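About Narnholm

Narnholm is a secondhand and surplus shop on Birko Street, run by Otis Calloway. We take in household odds and ends, sort them on a gray table in the back, and price them one at a time. Boxes and bottles get looked at the same as anything else. We carry 681 items at present and open at 9 on Saturday.

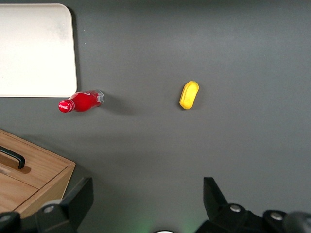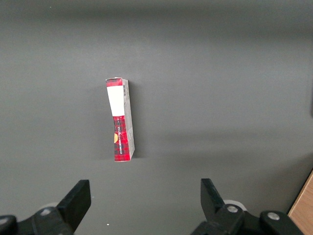 Do I need an appointment to drop things off?
Drop-offs are taken any time we're open, up to 5 bags per visit. For larger loads, call Otis first.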